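Wed 9 February

My second winter in Tromau, and I can finally say that I understand the laundry room in our building. This sounds like a small thing, but when I moved here in November of the year before last, it was the place where I felt most like a foreigner.

In my parents' home we dried everything on the balcony. Here there is a book with a pencil on a string, and you write your apartment number next to the hour you want. In my first week I did not understand the book, and I washed in the hour of Mrs. Lü from the fourth floor. She waited on the stairs with her basket and said nothing. I was so ashamed that I went to the laundromat on Givley Street for the next two months, and paid 9 for each load.
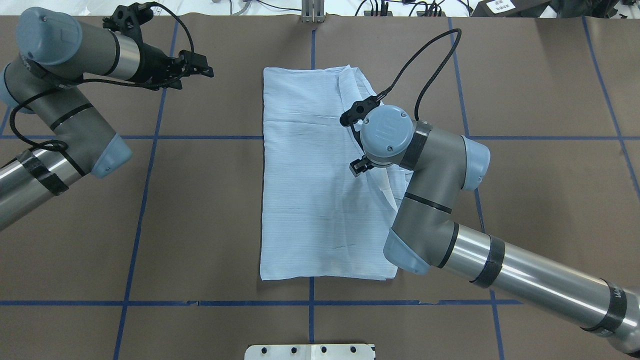
It was my colleague Ruoxi Cao who told me to simply knock on the door and say sorry. I practiced the sentence many times in the kitchen. Mrs. Lü laughed, and then she gave me a jar of plum jam and her Tuesday evening hour, because she does not like to wash in the evening anyway.

Since then I iron on Tuesdays also. I put on the radio, and I do first the shirts, then the pillowcases – my mother would do it the other way. I still burn one collar every season or so. Last week I listened to a long program about the old ferry to Pornivov and forgot the time completely, and the soup was cooked dry.

Next time I want to write about the jam. I asked for the recipe, but she gives me only one part of it at each visit.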